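November
Joyce Temba

Chapter 5: Markets and the Household

Before the road reached Drurnia, most families ate what they grew and sold very little of it. A survey of the valley listed 2871 households, and roughly 300 of them reported any cash income from orchards. This chapter considers how that changed. It begins with the Wednesday market at Prinik, where growers first met buyers from outside the district.
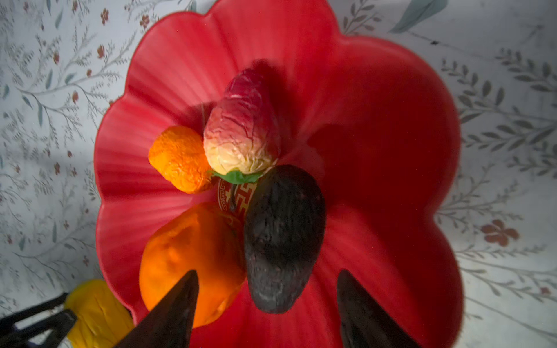 Prices at Prinik were set by custom until traders from Gundach began to bid against one another.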